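Project Flirness – where we are, April

Team: Abílio Carvalho, Chathurika Gamage, Anoma Sultana. Sim and tooling help from Iresha Kanagaratnam.

Goal hasn't changed. Collect enough kitchen examples in simulation that the policy can pick up a container by its handle on a counter it hasn't seen before. Target is 2000 episodes. We do them by hand, one person driving, one person checking, then swap.

Driving is slow at first. Chathurika's early runs took forever because she kept backing off to line up again, and all that backing off gets recorded too. So now we throw out any run with more than 2 regrasps. Anoma wrote the script for it (in the Tjoa folder, ask her for the newer one, the old one skips the last file).

Objects get shuffled every reset. Position, rotation, which clutter shows up. The counter texture changes as well but not as often, it makes the reset hang. Wrist view is the main input, we also save joint angles and gripper opening. Depth is turned off for now – it ate the disk.

Hardest group so far is the big see-through vessels. The handle piece comes between the fingers fine but the body fills the upper view, so the driver loses track of what's behind it. Potato, knife and spoon are all on the counter in this set and a sloppy lift can sweep any of them.
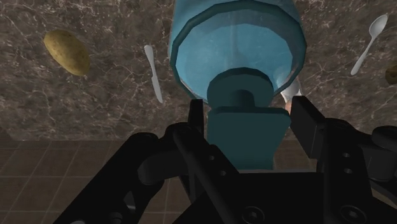 Kazuhiro Hamada read the draft and wrote back that we're grading the wrong thing. In his view a run where the spoon gets knocked is still a good grasp example, and we should tag it and keep it, becuase a learner that only sees clean runs has no clue what to do after a bump. He'd also like the regrasps back in, at least some of them.

We argued about it for most of a meeting. Abílio agrees with him on the bumps. Anoma doesn't, she thinks the labels will get messy. Compromise: bumped runs go to a side folder called Parkel, and we train once with it and once without. Regrasps stay out for now.

Still to do
– 60 more runs with opaque containers
– 40 with the handle turned away from the gripper, we have almost none
– fix the timestamp drift between joints and video
– Iresha to check wether the collision shapes match the visible rims, they look too coarse to me

Training starts when the handle-away runs are in.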